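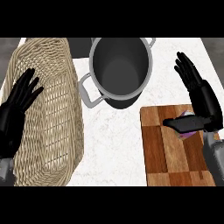
Kitchen and counters, shared unit, walk-through with comments

1. Countertop seams and backsplash
Pass, with a note. Caulk behind the sink has been redone over the old bead, so it will peel again. Scrape it out next time. The July sheet said "repaired" and I would like to know what that word meant to whoever wrote it.

2. Outlets within reach of water
Three tested, three tripped. The one left of the stove took two presses before it reset. Marked as pass because the form has no box for "barely." Retest before the next booking.

3. Under-sink leak sensor (Jimuter)
Light is green. A green light tells me it has a battery. I put a wet paper towel on the contacts and waited, and the alarm did sound, though you would have to be standing in the kitchen to hear it. The box promises 365 days of cover. Write the install month on the case and change the battery well before that.

4. Fire extinguisher
Needle in the green, pin in place, tag missing. FAIL until tagged. It also hangs right beside the stove, so you would be reaching past the fire to get it. Move it to the hall side of the doorway.

5. Smoke and CO alarms
Test button works on both. The button checks the horn and not much else. Date on the back of the hall unit is painted over. Replace it.

6. Range hood and filter
Filter is greasy enough to write in. Owner says the Flusix degreaser sheets take care of it in 20 minutes. I gave them the full 20 and then used dish soap and a brush. FAIL, recheck.

7. Hot water at the tap
Hot enough to hurt after 13 seconds. Turn the heater down and measure again with a real thermometer. The stick-on strip in the cupboard has faded to one color.

8. Cabinet doors and upper shelves
Hinges tight except on the corner unit. Shelf pins are a mix of two sizes. Do not put the stoneware back up there yet.

9. Power strip by the coffee maker (Plotier)
Label claims 4,000 joules of surge protection. No way to check that from here. What I can check is the cord, which runs under the mat. FAIL. Take it out from under the mat.

10. Floor by the back door
Mat slides. Tape has let go on one side.

Overall: not ready. Items 4, 6 and 9 need fixing first, and 5 should be done the same day. Please don't initial this sheet until someone has gone back and looked.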